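October, 7:40 a.m.
Notebook, turnout and polling group (shared copy – please write in the margins, I do read them)

Coffee first, then the phone sample. Candela Vallejo left me the overnight file for the county supervisor race and it is a better file than last week's, bless her, though it still has the old trouble in it. We asked for 520 completes and we got 520 completes, so on paper everybody should be happy. But 180 of those came in through the text-to-web link, and the people who answer a text are a different crowd from the people who pick up a landline at dinner time. They are younger, they rent, and a good many of them couldn't name either person running for supervisor. I love them for answering anyway.

I ran the likely voter screen two ways. First the way we have always done it, with the self-reported question ("how likely are you to vote") doing most of the work. Then with past voting from the voter file, matched by Kovus. The second way moves the race by 4 points toward Goicoechea's side of the ledger (meaning Saturnino's guess in the office pool, he is going to be unbearable). I don't quite trust either number yet. People overstate how likely they are to vote, we have all known that forever, but the file match punishes anybody who moved here since the last midterm, and the new apartments by the rail yard are full of exactly those people.

Note to Manouchehr: could you pull the unmatched records for me and sort them by precinct? I would like to see whether they bunch up. If they do, I'd rather weight for it by hand than let the screen throw them out. No rush, before lunch would be lovely.

10:15. Manouchehr Rashti came through with the list already, and yes, they bunch. Two precincts on the east side have far more than their share. I called Aurelio Carretero, who used to walk those blocks for the school levy campaign, and we talked much longer than I meant to. He says half the mailboxes there still have the previous tenants' names on them. He also told me the whole story of the levy recount again, which I enjoyed, and which has nothing to do with this except that the recount was decided by late mail ballots, and that got me thinking about the late mail ballots.

So, the late ballots. The county counts in this order: early mail, then in-person on the night, then whatever was postmarked on time and arrived after. Our election night model treats the third batch as if it looks like the first. It doesn't! Going back through the old sheets, the early mail leans older and the late mail leans the other way, every cycle I have good numbers for. I changed the third batch to borrow its makeup from in-person voters under forty, just as a first try, and reran it 200 times with different turnout draws. The spread got wider, naturally. I would sooner have a wide honest spread on the night than have Emiliano standing in front of the local news people with a tight wrong one.

Emiliano Sepúlveda doesn't agree with me, by the way, and I want to put his side down fairly. He thinks borrowing from the in-person group is a guess wearing a nice coat, and that we should hold off calling anything until the second mail update. He may be right. We left it that I'd write up both and he would pick.

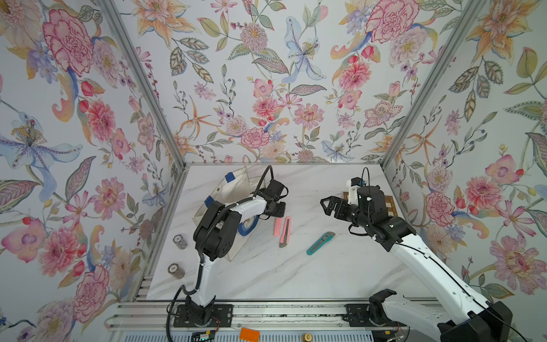
Floral walls, marble-pattern tabletop, two arms on the rail.

2:30 p.m. Question wording, before I forget. On the library bond we have been asking "would you vote for or against," and Candela wants to try reading out the actual ballot language, all of it, the way the voter will meet it. It's a mouthful – three clauses and a tax rate – and I worry the phone people will hang up somewhere in the second clause. But she has a point that support measured on a friendly short version is support for something that isn't on the ballot. We'll split the sample in half and ask it both ways.

Left to do: the east side weights, the write-up for Emiliano, and a new export from Kovus with the move dates kept in. Saturnino has the office pool sheet and says I can still change my number until tomorrow noon. I'm leaving mine where it is for now.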